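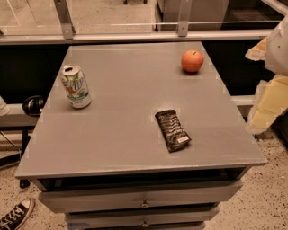
The test table at Trurnelell: a 7UP can, an apple and a snack bar, with the gripper over on the right.

Akon is picking things up at last

Posted September 17, 2025

If you've walked past the workshop in Ostmont lately and wondered why the lights were still on, it's our fault. Akon, the robot arm that a few of us at Trurnelell have been putting together since April, can now take things off a tabletop and put them down somewhere else on the same tabletop. I know that doesn't sound like much! I've been grinning about it all week.

A quick catch-up for anyone who only drops in for the tool library. Akon started when Abílio Henriques asked at a members' evening whether anyone fancied building a helper that could clear a bench. He meant screws, offcuts, mugs, the stuff that piles up. Salvador Ramalho and I said yes before we'd thought about it properly, and 17 members chipped in towards the parts. The budget was £2,680 and so far we've spent £1,954 of it, mostly on the arm itself and the motors inside it, with a painful chunk going on cables (why are connectors so dear?). I'd like it noted that we are under budget. I'd also like it noted that we haven't bought the spare controller yet, so please don't go congratulating us too loudly.

We named it Akon after the cardboard box the first lot of bits arrived in. Salvador wanted something grander and was outvoted.

The summer was mostly spent on the fingers. Our first set were hard plastic and shiny, and anything round just squirted out of them and across the floor. Cans were the worst. Abílio would line one up beautifully, the fingers would close, and off it would go under the bandsaw. So we went for something chunkier and softer, and Salvador made four sets in his kitchen before we got a pair we all liked. They're big blocky things and a bit ugly, and they wear at the tips, but they grip and they don't dent a can unless you really ask them to.

The other job was finding somewhere for it to practise. We'd been using a proper bench, which was too high and always had somebody's half-finished bookshelf on it. Then the grey cabinet with the drawers came free, and it's been great: flat top, low enough that the arm can come down at things from above, and small enough that you can't cheat by putting everything miles apart.

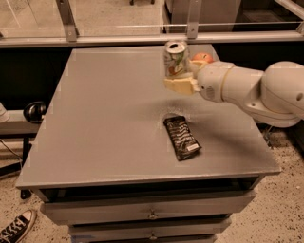

What we've been doing on practice evenings is simple enough. Somebody puts a few everyday things out, somebody else picks which one Akon should go for, and we keep a notebook of what happened. We're on the thirteenth session – 13, lucky for us – and the notebook has gone from rude words to something you could nearly show a visitor.

Cans went well quite early on once the new fingers were fitted. They're upright, they're the same shape all the way round, and as long as the gripper comes in level it doesn't much care which side it starts from. The trouble is what happens when there's something else close by. If you go for a can with an apple right next to it, the far finger needs somewhere to go, and on the early tries it went straight into the apple. We've since taught it to leave itself a bit more room, which mostly means choosing a different angle and taking its time getting there. It's slow. You could make a cup of tea during some of these moves, and I have.

Apples are fussier. They look easy because they're a nice handful, but they roll, and no two are quite the same size. Abílio buys a bag on his way in from the greengrocer on Fonseca Street and we eat the ones that have been dropped too often to be fair test pieces. (The rest go home with whoever sweeps up.)

And then there are wrapped things. I thought a snack bar would be the easy one! It's light, it can't roll, it just lies there. But a shiny dark wrapper is a pig of a thing for Akon to make sense of. The light bounces off the creases, so the edges seem to be in one place and then, when the arm's shadow falls across it, somewhere else. It also lies so flat that the fingers have to come right down to the surface, and there's very little room for error between "nearly touching the table" and "pushing the table". We did push the table once. Salvador now has a limit set so it stops well before that, and he tests the limit at the start of every session, whether we moan about it or not.

The control side has been mostly his work. I don't follow all of it, but the gist is that a person guides the arm through a job a good many times, and the software tries to find a way of doing it on its own that holds up when you move things about. So one of us sits and steers, and another shuffles the bits on the table between goes. My shuffling is apparently too tidy. I kept putting everything in a neat row and had to be told off, so now I close my eyes and sort of plonk.

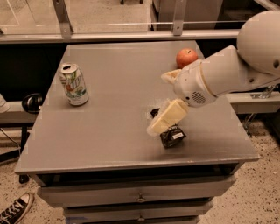 Next on the list is getting it to hand over from one thing to the next without going all the way back to its starting position every time. At the moment it finishes a move, goes home, has a think and sets off again, and that accounts for most of the tea-drinking. Abílio reckons we can halve the waiting just by letting it look for the next object while it's still putting down the last one. Salvador reckons that's how you end up with an apple on the floor. They're both very nice about it and I'm staying out of it.

After that we'd like to try the drawers. There's a small knob on each, and it seems a shame to have a cabinet with knobs and never get the arm to pull one. It's a much harder job than it looks, as the fingers were made for fat things like cans and there's not a lot to get hold of. Salvador has drawn up a narrower pair with a notch in the end and they should be ready to try once he's had his kitchen back for a while. His words were "once I'm allowed", so if you see his wife, be kind.

We could do with some help, too. You don't need to know anything about robots, and I certainly didn't. The most useful thing at the moment is a bag of odd household bits for it to practise on: tins, small boxes, packets with noisy wrappers, soft toys, sponges. Nothing made of glass, please, and nothing you'd be sad to see squashed. There's a crate marked AKON under the coat hooks and you can leave things in there whenever the workshop's open.

If you'd like a turn at steering, put your name on the sheet by the kettle. It takes ten minutes or so to get the feel of it, you'll be hopeless, and then quite suddenly you'll have moved a can from one side of a table to the other and want to ring somebody. Keep your sleeves rolled up and stay on the outside of the tape on the floor while it's moving, and listen to whoever has the stop button. That's usually me.

The notebook lives on the shelf above the soldering station if you want a read. Pages from the spring are hard to make out where the coffee went over them.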